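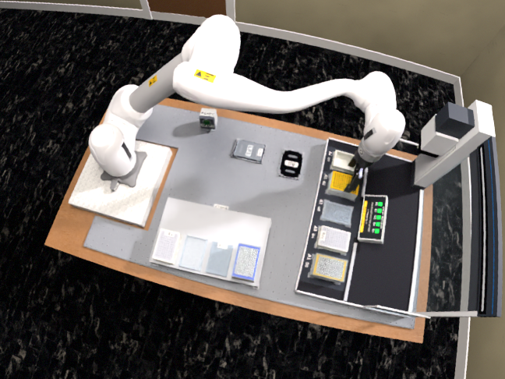
A white robot arm mounted at one end of a wooden table, computer rendering.

Bodura crossword open fills up, adds second room

April 17, 2023

Entries closed last night for the Bodura Open, the spring crossword tournament, and the count is a record: 185 solvers. Last year it was a good deal fewer and everyone fit in the one hall. Not this time. A second room has been booked across the corridor, same clock, same puzzles, its own set of judges.

Seats go by entry number. Low numbers in the main hall, the rest over the way. Check the list at the door, don't just follow your friends in.

Format first. Six puzzles before the final, all new. Five are 15x15, the sixth is a Sunday-size grid and carries the most points. Time limits are printed on the cover sheet. Scoring is by correct words, plus a bonus for each full minute left, and a bigger one for a clean grid. Hand up when done, paper face down, and teh judge writes the time. No going back in after that.

Themes are under wraps as usual. The organizers will say only that one puzzle has a rebus and that solvers should read the title of number four.

Top score last year was 1408, set by a solver entered as "Chowdhury," who is on the list again. So is "Irnoseo," runner-up by 2 points after leaving a single square wrong, a crossing of a river and an opera singer that caught half the hall. That crossing drew complaints. Setters have been told this year: no two proper names crossing unless at least one is an everyday word as well.

Pairs division is back, with 75 of the entries. Pairs share one grid and one pencil, and can whisper. They are in the second room, all of them, whatever their entry number, so ignore the bit about low numbers if you're in a pair.

The final is on the big boards, three solvers, same grid, harder clues than the ones handed out to the audience. Headphones on. Please keep answers to yourself until the last one steps back, there was some muttering last time.

Pencil or pen, both fine. Erasers allowed. Phones and smart watches off and in your bag. Large-print grids are available but ask before the first puzzle starts, not durring.

The Ira Cup for best first-time solver will be given out right after the final. Full results go up the same evening, and the puzzles will be posted the morning after for anyone solving at home. Refunds for dropped entries until noon tomorrow. There's a waiting list and it is moving slowly.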